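How to write a short life of a little-known scholar

A short biographical entry for a local encyclopedia or a society website usually runs to a page or two. The steps below are the ones we give to new contributors to the Sallent handbook of historians and linguists.

1. Fix the name first

Write down every form of the name you find, with accents and without. Radka Matić signed her early reviews "R. Mattich" and her later ones in Cyrillic, and library catalogs treat her as two people. Choose one form for the heading and list the others under it.

2. Make a date sheet

Use one line per event: birth, schools, posts, moves, books, death. Put the source at the end of each line. If two sources disagree, keep both lines. A parish book that gives 1863 and a gravestone that gives another year both belong on the sheet until you find a third record.

3. Look for the teaching years

Published books are easy to trace. Lectures are harder. Ask the university archive for course lists, staff lists and exam reports. Senad Pavlović found 4 years of missing work this way, all of it at a teachers' college that had changed its name.

4. Write to people who knew the subject

Keep the first letter short. Say who you are, what you are writing and which years you want to know about. Former students often have offprints with notes in the margin. Scan both sides of anything they lend you and return it by registered mail.

5. Draft in order of time

Start with birth and family in 2 sentences. Go on to training, main posts and main works. Give book titles in the original language with a translation in parentheses. Leave your opinion of the work for the last paragraph, and name the reviewers you rely on.
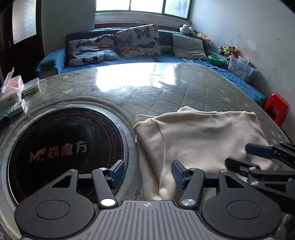 6. Check and send

Read the draft against the date sheet, line by line. Then give it to someone who doesn't know the field. A-yeong Jang reads for us and marks every place where a country or city changed its name without a note.

Entries can be up to 2000 words, notes included. Send the draft and the date sheet together to Raphaël Vasseur. Entries received by the end of March go into the summer update.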